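Hubcap

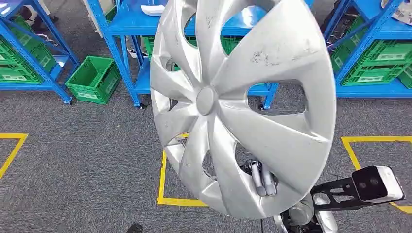

Silver plastic wheel hubcap with curved, turbine-like spokes and scuff marks.

A hubcap is a cover for the middle of a vehicle's wheel, and a wonderfully varied one! Strictly speaking, a full-face type is a wheel cover, though most drivers say hubcap for both. It hides the lug nuts, keeps out road dirt and dresses up a plain steel wheel. Swirling spokes are a lasting favorite among collectors. The Dornari collection in Goltbridge, begun by Evaristo Lombardi, holds 2,000 covers, many still bearing their curb scrapes.

See also: Lug nut, Rim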